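The day Cilla let go of the lamp

21/06/2018

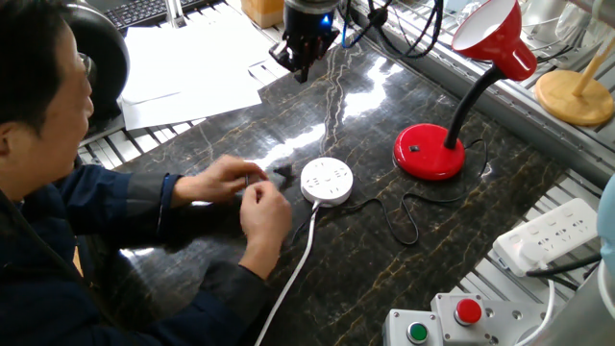 I promised a few of you in the comments that I'd write up what happened with Cilla and the lamp, and I've been putting it off, partly because it was a busy spring and partly because it makes me look a bit silly. But it's raining and the coffee is made, so let's get into it.

For anyone new, Cilla is the arm at our workshop. She came with a name already, on a strip of tape on her crate, and we never had the heart to change it. Back in February we were teaching her to do small household jobs for a project with a company called Visance. Put a plug in a socket, lift a lamp and set it down somewhere else, that kind of thing. It all sounds very easy until you try to write it down for a machine (and then you come to admire every toddler you have ever met).

The lamp job was going beautifully. Cilla would close her fingers on the gooseneck, lift, swing over, lower and open. We had 208 good runs saved and I was starting to get smug about it, I'll admit that. Then one afternoon she picked the lamp up, got halfway across, and simply opened her hand. Down it went onto the stone with a crack I can still hear if I think about it. The bulb broke, there was glass everywhere, and I said a word my mother wouldn't have liked.

Nobody was hurt, thank goodness. But my own hand had been on that tabletop a few seconds before, tidying the cord out of the way, and I thought about that a good deal on the drive home.

So what was it? My first guess was the software, and I spent 2 days reading back through changes that had nothing to do with it. Then Catrin Gronow, who has far more patience than I do, suggested we stop guessing and pull the log. Right there, at the moment of the drop, the gripper had lost its connection and come back up again. And when our gripper starts up it opens all the way, because that is how the startup routine was set when we got it. It doesn't ask itself whether it's holding anything!

The connection itself was a loose plug on the gripper cable. It would sit quite happily until the arm reached out past a certain point and the cable pulled tight, and then it would wiggle free just long enough to cause trouble. We'd moved the lamp's landing spot a little farther out that same morning. I had moved it, I should say. I wanted the reach to look more impressive.

The fix came in pieces. We gave the cable more slack and swapped the plug for one with a latch, from a parts place called Hanrahan that I can't praise enough (they pick up the phone!). The gripper now stays as it is when it wakes up, and waits for one of us to tell it to open. Sinéad Tierney also made us a new rule, which is that before anybody reaches in to fuss with cords or small parts, the arm gets stopped with the red button and that person says so out loud. I grumbled about it for a week or so. I do it every time now.

We ran the lamp job again from the start, slowly, with an old towel under it for the first few tries. It took 3 evenings before I felt easy about taking the towel away. She hasn't dropped anything since, though she did put a plug down very gently beside the socket last week and carry on as if it had gone in, so that's what I'm looking into now. I'll write that one up too once I understand it.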